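Stuffy nose every morning, gone by lunch

I wake up with a blocked nose and itchy eyes, and by around 11 I'm fine. No fever, no pets. My wife is untouched, which she enjoys. Could it be the bedroom?
— Berhanu Birhane

Sounds like dust mites. Wash the bedding hot every week and get zippered covers for the pillows. I was sneezing 16 times before coffee until I did this. If it's still bad after a month, ask your doctor about an allergy test. 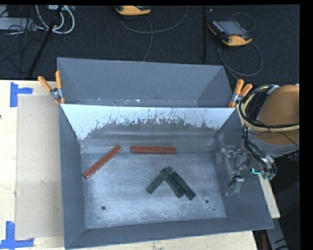
Check the dampness too, as mites love it. A cheap humidity meter will tell you, and you want it under 50 percent. Don't bother hiding the pillow somewhere dry, unless you own a metal bin like the gray one with the two reddish-brown bars in it and fancy sleeping in that. Mites would hate it. So would your neck.
— Matěj Halás

get a new mattress, mine was 200 bucks and I sleep great
— Lockwood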